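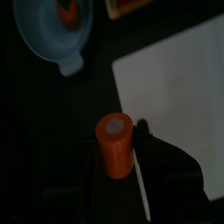
Shop notebook, January 2024: the Wike book, second round

Okay, picking this up from where I left off, which was me swearing at a stack of endpapers. For anyone on the bench who missed the last entry: we're doing the special edition of Jummai Wike's book on the Hirness Ballroom and the bands that came through it, for Pristow. The trade edition is already printed and has nothing to do with us. Ours is the sewn one with the cloth spine and the extra section at the back, 24 pages of set lists and interview scraps that didn't fit in the main book. 600 copies, and yes, I know, I was the one who said yes to that.

The extra section is the part I love. She transcribed the set lists herself from the backs of envelopes and one very beat-up diary, and kept every misspelling. There's a song listed as "Slow Bote" on one night and "Slow Boat" two weeks later and she wanted both left alone, so if you're checking proofs PLEASE don't fix anything in that section. I put a note on the job ticket. Somebody had already penciled in a correction and I rubbed it out.

Paper

Went back and forth on this all morning. The text is on the cream Dauda stock and the extra section was meant to match, but the samples we pulled from the new batch are a touch yellower than the old batch. You only see it if you fan the book open near a window. I saw it, so now I can't unsee it. Two choices: ask for more of the old batch (probably gone), or go the other way and make the extra section obviously different, a light gray, so it looks like we meant it. I'm for gray. It also suits the material, it feels a bit like a program you'd get handed at the door. Sent swatches to Jummai and to Pristow and am waiting to hear.

Grain check on the gray: runs short on the large sheet, so we have to cut it the wasteful way. I redid the layout and we lose less than I feared. Layout is taped inside the guillotine cupboard door, the one with my handwriting, not the older one underneath it.

Sewing

Tried the new thread on three dummies. The thick one swells the spine too much - the book sits open like it's yawning. The thinner one is lovely but it sawed through the fold on the outside section when I pulled it even slightly too hard. Waxing it again helped. So did slowing down, which I'm not naturally gifted at. The third dummy is the keeper, it's on the shelf with a paper band around it marked KEEP, and if it ends up as a coffee coaster like the last one I will be very sad.

Pressing: 15 minutes under the boards before gluing seemed fine on the dummy. When I skipped it the shoulders came out lopsided, so don't skip it.

Glue still bothers me. The Zendine goes on beautifully and stays workable long enough to fuss with the spine lining, but I got a faint ripple on the gray endpaper where I'd been heavy-handed with the brush. On the cream one, nothing. Might be the paper, might be me. Want to try it thinned a little, and also with the small roller, before deciding anything.

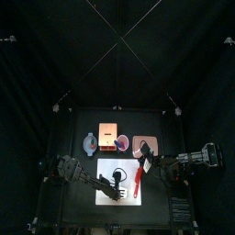
4 min read

Talked to Jummai in the afternoon, a long call (she is such good company on the phone, I got most of a bobbin of thread waxed while she talked). She's fine with gray! She liked it better than the cream, and told me the ballroom's own handbills were printed on whatever was cheapest that week, which meant a lot of gray and one terrible run of pink. We spent a while on whether the pink was worth copying. I think we've agreed it wasn't, but she did go quiet for a second in a way that makes me suspect she'll bring it up again.

The other thing she wanted to go over was the signing. The launch is in August, upstairs at the Hirness, with a moderated chat and then questions and a signing line after. Pristow wants the special edition on the table that night, next to the trade one. She'd prefer to sign ours ahead of time so the line moves, and she wants to sign on the half title and not on a tipped-in sheet. Fine with me, but it means she either comes here and signs flat sheets before we fold, or she signs finished books. Flat is easier on the wrist and if a pen leaks we lose a sheet and not a whole book. I said I'd send her 20 spare half titles to practice on so she can see how the ink sits. That cream stock drinks up anything wet, and she uses a fountain pen, of course she does.

Tested that too while I was at it. Fountain pen feathers a bit, mostly on the downstrokes. Fiber tip is clean. Ballpoint is clean but leaves a dent you can feel on the next leaf. I'd go with the fiber tip, and I'll put a couple in the envelope with the sheets and hope she takes the hint.

Spine label: she asked if the title could run up instead of down, like on an old record sleeve she has. Pristow runs everything down. I'm staying out of that one until they've had it out between them, so no foil gets ordered. The cloth can be ordered, though, the dark green, they've both signed off on that.

To do, next session:
Cut gray for the extra section, large sheets, my layout
Thin the Zendine and try brush and roller side by side on gray scraps
Mail half titles and pens to Jummai
Order green cloth
Ask Pristow for the final proof of the set lists, with the spelling left alone
Find the good bone folder. I had it at lunch.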